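4.2 Surface color and the clearing of worktops

The second set of results is about the color of the surfaces that people clear at the end of the day. We had not planned to report color separately. It came up so often in the home visits that Dulce Ayala added it to the coding sheet after the first month, and the earlier visits were then coded again from the photographs.

The 30 homes gave us 213 surfaces in regular use. We counted a surface if someone in the home said that things were put down on it most days and that it was cleared at least now and then. Kitchen counters and dining tables made up most of the set, followed by desks, hall shelves and the tops of low cabinets. Floors, beds and windowsills were left out. Each surface was coded as light, middle or dark, and as plain or patterned. Two of us (Ayala and Gallegos) coded all of them separately and settled the differences in a single meeting. Most of the disagreements were over speckled stone, which looks dark from a few steps away and much lighter close up. We coded these surfaces from standing height at the nearest edge.

Plain dark surfaces were cleared more often than any other kind. People with a black or dark brown counter tended to wipe it after each meal, while people with a patterned one said once a day or "when it needs it." The reason they gave was nearly always crumbs and dust. One woman told us she could see flour on her counter from the hallway. A man who had moved from a home with a beige counter to one with a black counter said that he now cleaned twice as much and did not think the kitchen was any cleaner.

Clearing and wiping did not always go together. On dark surfaces, light-colored things were picked up first: plates, napkins, envelopes, receipts, a child's drawing. Dark things stayed. Phone chargers, black pens, sunglasses and remote controls were the items most often left on dark tables after the person had told us the table was done. On light surfaces the pattern was weaker, though we did see clear plastic lids and white bottle caps left behind on white counters in several homes. Patterned surfaces hid small items of every color, and they were the only ones where people ran a hand over the top to check.

The order of clearing also changed with the size of the items. Large items went first on all surfaces, whatever their color, and the effect of contrast appeared only once the large items were gone. We think this is why earlier work based on single "before" and "after" photographs did not pick it up. Our visits were photographed through the whole task, and the 2746 photographs in the set let us put the items in order of removal for most of the sessions.

Light in the room made a difference too. In the evening, under one ceiling lamp, a dark tabletop was hard to read at its far side, and items there were left more often than at the near side. Daylight from a side window made dust stand out on the same tabletop and had little effect on larger items. Rocío Ochoa, who made most of the evening visits, noted that people often switched on a second lamp before wiping but seldom before putting things away.

Contrast also set a limit on what we could code from photographs. White things near a black surface often lose their detail in a photograph, and their edges spread a little into the dark (Figure 4). Shading that would help in telling a plain item from a textured one may survive on one side and be gone on the other. Where the surface of an item could not be read, we coded its color and outline only and left its material blank.

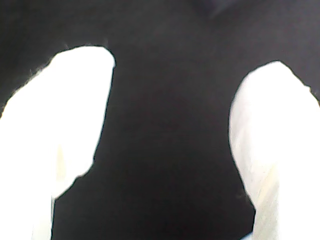 Figure 4. White against black. Most of the detail at left is lost; light gray shading remains at right.

We checked whether this affected the order of removal and found that it did not. An item with no visible detail still has a clear position, and position was all we needed to say when it was picked up. It did affect the counts of paper and cloth, which should be read as low. Napkins and folded receipts were hard to tell apart on the darkest tables, and about 4 in every hundred such items were entered simply as "white, flat."

The number of homes is small, and people do not choose their surfaces at random. Renters in our group mostly had the counters that came with the apartment, and owners more often had dark stone that they had picked themselves — and were perhaps more willing to look after. We return to this difference in Section 5, where renters and owners are treated separately.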